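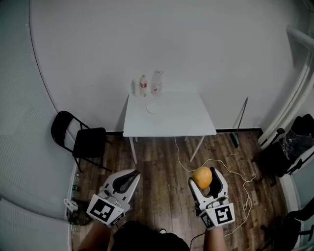
My neighbor asked me last night if the pantry on Flumel Street even wants fresh stuff, or if it's cans only. Good question, and I got it wrong for years, so — a few posts on this.

They want fresh! They got a second fridge in October and now they take produce, eggs (in the carton, please) and sealed dairy. Bread too, if it's in a bag and you'd eat it yourself.

Drop-off is at the side door by the bike rack. The front door is for people picking up food, and the line gets long enough without me squeezing past it with a box of squash. I did that. Once.

What they're low on as of 2024-02-07, copied off the sheet on the door: peanut butter, canned fish, low-sodium soup, cooking oil in small bottles, size 5 diapers. They have so much pasta. Please, no more pasta for a bit.

Somebody replied asking about the numbers. The winter drive brought in 1,336 pounds, and last year's was 1,014. The grocery on Kneževič Square put out a bin by the registers this time and I think a lot of it came from there.

If you'd like to give money, that works too, and they can buy by the case. There's a jar at the Hellent bakery, or you can mail a check to the pantry. I usually do 20 bucks in the jar when I get my rye loaf, and then I feel okay about also buying a cinnamon roll.

Oh, and dates! Check them before you bag things up. I cleaned out my own cupboard for this and found chickpeas older than my car. Those went in the trash, and so did a jar of something from my mother-in-law that had lost its label.

They could use people for the Urkero run as well — that's the van that goes out to the folks who can't get into town. You ride along, carry bags up steps, and chat a little if they feel like chatting. It takes 2 hours, maybe a bit more when the roads are icy. Wear real boots.

Sign-up sheet is inside the side door, on the clipboard. Bring your own pen, the one on the string is dead.

Also yes, they take pet food! Forgot that one. Unopened bags only, cat food especially.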